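2019-06-09

梅雨入りしたと思ったら、朝からずっと降っている。洗濯物は部屋干し、除湿機はフル稼働、猫でも飼っていたらきっと一日じゅう窓辺で寝ているんだろうなあ、という天気。飼っていないので、私が窓辺で寝ていた。昼前まで。

で、起きてからやったのが、ずっと後回しにしていたぬか床の立て直し。

ぬか漬けを始めたのは1月で、正月太りをなんとかしたいという、まあよくある動機だった。野菜をたくさん食べればいいんでしょ、と。それで駅の向こうの荒物屋で蓋つきのホーローの容器を買ってきて、ぬかと塩と昆布と唐辛子を入れて、キャベツの外葉を捨て漬けして。最初の二週間はしょっぱいだけの野菜ができて、三週目あたりから急に酸味が出てきて、あの日のきゅうりの味はいまでも覚えている。うわ、漬物だ!って台所で声が出た。漬物を作っていたんだから漬物ができて当たり前なんだけど。

冬のあいだはよかった。一日一回まぜれば機嫌よくしていてくれたし、忘れても翌日に謝ればなんとかなった。問題は五月の終わりからだ。急に暑くなったでしょう、あの週。帰りの遅い日が続いて、丸二日まぜなかった。そうしたら表面がうっすら白くなって、蓋をあけた瞬間にシンナーみたいなにおいがツンと来た。あわててまぜこんで冷蔵庫に入れて、そのまま見なかったことにして今日に至る。われながらひどい。

調べると、白いのは産膜酵母というやつで、毒ではないらしい。薄ければまぜこんでもいいし、気になるなら取ってしまってもいい。赤とか黒とか青とかのカビだったら話は別で、そうなったら捨てる覚悟もしていた。おそるおそる蓋をあけたら、白いのがまた少し。ほかの色はなし。よかった……。においも、冷やしていたせいか、前ほどきつくない。

まず上のほうをスプーンで一センチくらいすくって捨てた。もったいない気もしたけど、どうせ足しぬかをするのでいいことにする。それから水っぽくなっていたので、キッチンペーパーをぎゅっと押しつけて水を吸わせた。専用の水抜き器というのもあるそうで、お店で見たことがあるけれど、容器の中にさらに容器を埋めるのがどうも場所をとりそうで買っていない。干ししいたけを入れると水を吸ってくれて、しかもそのしいたけがおいしい、というのをどこかのブログで読んだ。これはやってみたい。明日買ってくる。

足したのは、ぬか400グラムと塩をひとつかみ。塩の量は本によってぬかの7パーセントとか8パーセントとか書いてあって、毎回計るたびに電卓を出しているんだけど、今日はもう手でいった。なめてみて、うっ、しょっぱい、と思ったらちょうどいいくらい、というのが母の教え。母は計量スプーンというものをあまり信じていない人で、煮物も酢の物も全部手と舌でやる。私は計らないと不安なほうなので、これはけっこう勇気がいった。

足したぬかは、いつもの「Karau」というお米屋さんの炒りぬか。この店、名前だけ聞くとカレー屋みたいなのに、ちゃんとお米屋さんである。生ぬかのほうが風味がいいと常連さんらしき人に言われたけど、虫が怖いので炒りぬか一択。夏場は特に。お店の人が袋の口をくるくる折って輪ゴムで留めてくれるのが好きで、あれを自分でやるとどうしてもぼわっとなる。

それにしても、足しぬかをした直後のぬか床って、どうしてあんなに頼もしく見えるんだろう。さっきまでべちゃっとして元気がなかったのが、味噌くらいの固さに戻って、手を入れるとひんやりして、握ると指のあいだからむにっと出てくる。ずっとやっていられる。底からひっくり返して、真ん中に空気を入れて、最後に表面を平らにならして、ふちについたぬかを拭く。このふちを拭くのをさぼると、そこからカビるんだそうだ。五月の私は完全にさぼっていました。すみません。

あ、それから粉からしも入れた。においが強いときにいいと書いてあったので。母に電話で言ったら「うちは入れたことない」とのことだったが、母のぬか床は結婚したときから続いているやつなので、比べてはいけない。何十年もののベテランと、五か月の新人である。ちなみに母のは、引っ越しのときも自分の膝にのせて運んだそうだ。父が運転する車の助手席で、夏に、窓をあけて。父は「車がしばらくくさかった」と言っていた。母は「そんなことない」と言っていた。

捨て漬け用のキャベツがなかったので、雨のなかスーパーまで歩いた。ついでに小なすが安かったから買ってしまった。なすはまだ早い、まだ床が落ち着いていないんだから、と自分に言い聞かせたのに、五個入りの袋を見たらもうだめ。みょうばんも買った。去年までの自分の人生に、みょうばんを買う日が来るとは思わなかったなあ。

それでレジに並んでいたら、前の人のかごに大根が葉つきで入っていて、うらやましくなって戻って探したけれど、もう葉つきのはなかった。大根の葉って、さっと漬けて細かく刻んで、ごまをふってごはんにのせると、それだけで一膳いける。次に見つけたら迷わず買う。

帰ってきてお茶をいれて、喫茶店の「Ccori」で先週買った焼き菓子の残りを食べた。レモンのやつ。湿気で少ししんなりしていたのをトースターで二分あたためたら、ふちがかりっとして、買った日よりおいしかったかもしれない。ここの焼き菓子は一つずつ紙に包んであって、端のほうに小さくお店の印が押してある。捨てられなくて引き出しにたまっていく一方。 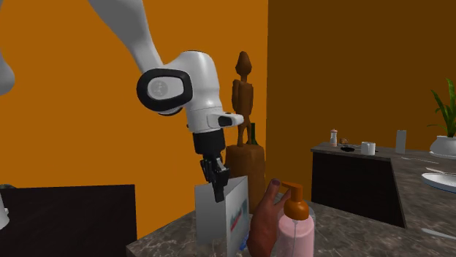

さて、お茶を飲みながら考えていたのは、夏のあいだぬか床をどこに置くか、という問題。選択肢は三つあって、ひとつは冷蔵庫の野菜室。いちばん安心だけど、漬かるのが遅いし、なにより場所をとる。うちの冷蔵庫は一人暮らし用の小さいやつなので、ぬか床を入れると、もうキャベツが入らない。キャベツを漬けるためのぬか床のせいでキャベツが入らないというのは、なかなかの矛盾だと思う。

もうひとつは流しの下。昔ながらの置き場所で、母もここ。ただうちの流しの下は配管のせいか妙にあたたかくて、去年の夏、そこに置いていた玉ねぎから芽が出た。玉ねぎの芽はまあかわいかったけど、ぬか床が同じ勢いで発酵したら私の手には負えない。

最後が、昼は冷蔵庫、夜は外という二部制。これがいちばん理想的らしいのだけど、毎朝毎晩出したり入れたりするのを、丸二日まぜるのを忘れた人間にできるのかという話で。うーん。とりあえず今週は冷蔵庫に入れっぱなしで様子を見て、酸味が落ち着いたら二部制に挑戦、ということにした。根性がないのは自分でよくわかっているので、冷蔵庫の扉に「まぜた?」と書いた紙を貼った。会社の引き出しから出てきた「Tisley」の付箋で、やたら糊が強い。はがすとき扉の塗装ごといきそうで少し怖い。

容器も、じつは買い替えるか迷っている。Hunportという台所用品のお店で、冷蔵庫に入れやすい細長いのを見つけてしまった。3,000円。高いような、そうでもないような。毎日触るものだからいいものを、という気持ちと、まずは一夏越せてから言え、という気持ちが半々で、今日のところは後者の勝ち。九月にぬか床がまだ生きていたら、ごほうびに買おうかな。

夕飯は、ぬか漬けがないので(捨て漬け中だから当然)、冷ややっこと、鯵の干物と、なすの味噌汁。そう、結局なすは味噌汁にしました。五個のうち二個。残りは三日くらいして床の味を見てから漬ける予定だけど、それまでなすが待ってくれるかどうか。皮がしわっとしてきたら、それはそれで焼きなすにすればいいか。しょうがをたっぷりすって。

書いているうちに、ノートのほうもつけておこうと思いついた。いつ足しぬかをして、塩をどれくらい入れて、何を漬けてどれくらいでどんな味になったか。冬のあいだは適当でもできたから何も書いていなくて、あの一月の終わりの感動のきゅうり、何時間漬けたのか全然わからない。夜に入れて朝に出したような気もするし、丸一日だったような気もする。再現できないのがくやしい。

というわけで新しいノートの一行目。「足しぬか400グラム、塩ひとつかみ、粉からし小さじ2、捨て漬けキャベツ、冷蔵庫」。字が曲がった。手がまだなんとなくぬかくさい。石けんで三回洗ったのに。レモンの皮でこするといいと聞いたことがあるけど、家にあるのはさっきの焼き菓子のかすだけだ。

雨はまだやまない。明日も降るらしいので、傘はこのまま玄関に広げておく。寝る前にもう一回だけまぜてこよう。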